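thread time, because I finally dealt with the Tool Situation and I need to tell someone who isn't my cat

🧵

---

so for anyone new here: I rent half of a shared workshop in the old Terken building. lots of metal, lots of garden stuff, one sink. everybody dumps small tools in whatever is nearest at the end of the day. me included. me ESPECIALLY

---

in November I went looking for one pointing trowel. a thing I own. a thing I had used that morning. it took me the whole lunch break and I found it inside a boot

---

that was when I decided we were getting a proper system, and I had OPINIONS about the system. I'd read three different blog posts. I'd drawn a pegboard on the back of a Kareo invoice, with little outlines for every tool like a crime show

---

the pegboard lasted nine days

---

I still think pegboards are great if you're one tidy person with one tidy hobby! but when you come in with cold hands and a screwdriver and a scraper and half a sandwich, you are not going to match the screwdriver to its little outline. you're going to put it down flat on something

---

so okay. give people something flat to put it down on. I started looking for shallow trays and wow, trays are expensive?? Godness had a lovely set of powder-coated ones, total for what we needed came to $973. for TRAYS. I closed the tab and went for a walk

---

what I learned from pricing this stuff, in case you're shopping:

- depth matters way more than width. deep and narrow = everything sinks and you dig
- round corners are easier to wipe out
- wire baskets are cute until a drill bit goes through
- anything with a lid will live with the lid off, so don't pay for the lid

---

(someone is going to say magnetic strip. I have a magnetic strip! it's holding up a calendar and 13 bottle caps)

---

then I stopped thinking about trays and started thinking about one big open bin. the rule is you can lay things on the floor of it, spread out, one layer deep. when you can't see the bottom anymore, you have to put something away before you add anything

---

one layer is the whole trick. I'm serious. a pile is where tools go to vanish. if it's all lying side by side you look in once and you know if the thing is there or not, and you can get on with your life

---

we had a few arguments about plastic versus metal. plastic is quieter and doesn't freeze your fingers. metal you can scrape clean with the same trowel you just threw in there, and it doesn't mind grit. I was team metal from the start and I wore everyone down

---

also went secondhand on principle. Suwannarat (the salvage yard out past the bridge, if you're local, GO) had new-looking stainless ones marked way up, and then a whole row of beat-up ones for hardly anything. scratches are fine. it's going to be full of trowels 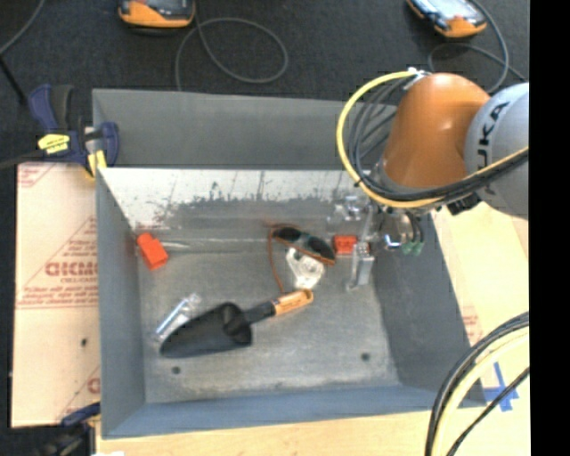 the worn floor is my favorite part, weirdly. that blotchy gray is so forgiving, a bit of dried mud just joins in. and the bright orange-red block up in the corner is impossible to lose, so now I want everything I own to be that color

---

which brings me to paint! gray tools on gray metal are hard to spot, I'll admit it. my plan is a stripe of something loud on every handle. I've got half a can of yellow and I'm not afraid of it

---

things that are banned from the bin as of this week: snacks, receipts, single gloves, and anything with a blade that doesn't have a cover on it. screws go in a jar. the jar goes on the shelf. I will be checking

---

current mood is very smug. I wanted a scraper this morning, I looked in, I picked up a scraper. then I stood around with all that extra time and had no idea what to do with it so I swept

---

next up is the drawer under the sink, which I'm told contains "some string." pray for me

---

ok drop your tool storage setups below, messy ones too, I want to see the bad drawers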